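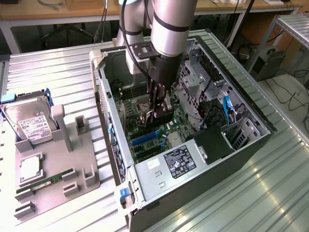
How often should you re-teach the pick points on a cell that builds desktop PCs? Every Friday, before the first tower goes in, even if nothing went wrong all week.

I know, I know, it sounds fussy! Kalevi Lindqvist at Stisska thinks I'm wasting half a morning, and he'd wait until the arm misses a socket. But fixtures creep. Ours got bumped in December and we ran 200 cycles before anyone checked the tray (I blame myself, mostly). Check the gripper fingers too, while you're in there.

Search this site Go

We use cookies. Accept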